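Minutes – Chores Subgroup, Wodeso Tenants' and Workshops Association
Held 2022-04-03, upstairs room
In the chair: Kacper Krawczyk
Present: 14, counting the man from Mimetti who came for the parking item and stayed for the biscuits

1. Minutes of the last meeting
Agreed, with one correction. "The machine folded a towel" should read "the machine was shown a towel."

2. Can it tidy up yet?
The chair reported on the visit to the Irik workshop and passed round the pictures. 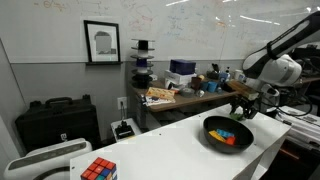
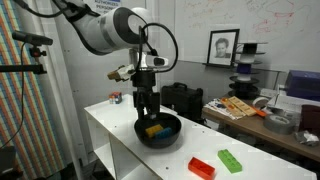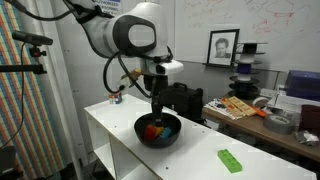

Item 2, tidying: the arm, the black bowl and the toy blocks, at three separate moments.

The chair reminded members that the question put to us in July was whether a machine could take on the dull jobs in the shared kitchen and the packing room, and that toy blocks in a bowl were the nearest thing to either that anyone had offered to show us. The shop-floor members said a block is at least the same shape every time you meet it. The household members said they had never once had to put away something that was the same shape every time.

A long discussion followed on whether a bowl counts as "away." The packing room held that it does. The kitchen held that a bowl with things in it is a job for later. Left open.

It was noted that in the second picture the red and green blocks are on the tabletop, while the yellow and blue are in the bowl. A member said this was also a fair picture of her son's bedroom. In the third, the green one is still the odd one out. The chair asked members not to draw conclusions about order, as he had shuffled the prints on the bus.

Espiritu (the cafe, ground floor) asked what it would do with a wet fork. The chair did not know. Espiritu asked what it would do with a wet fork under a plate. The chair said he would put both forks in the letter.

3. Price
The quote for a trial is 1107 a month, before delivery. The kitchen rota currently costs nothing and is worth slightly less. The man from Mimetti said his firm had looked at something similar for sorting returns and had ended up buying a better table. Members asked for details of the table.

4. What we would want to see
Agreed that before any money is discussed again, we ask for a demonstration with our own things, in our own mess:
– the mug shelf, as found
– one box of mixed returns from the packing room, unsorted
– the drawer with the batteries and string in it
The request that it also be asked to descale the kettle was voted down on grounds of cruelty.

5. Interim arrangements
The rota stands. There are 28 slots to fill before the summer break and 3 names on the sheet, one of which is in the chair's handwriting and belongs to someone who has moved out. – Action: K. Krawczyk to put up a fresh sheet, and a pen that works.

6. Any other business
Parking was not reached. The man from Mimetti asked that this be minuted.

The cups were left in the sink.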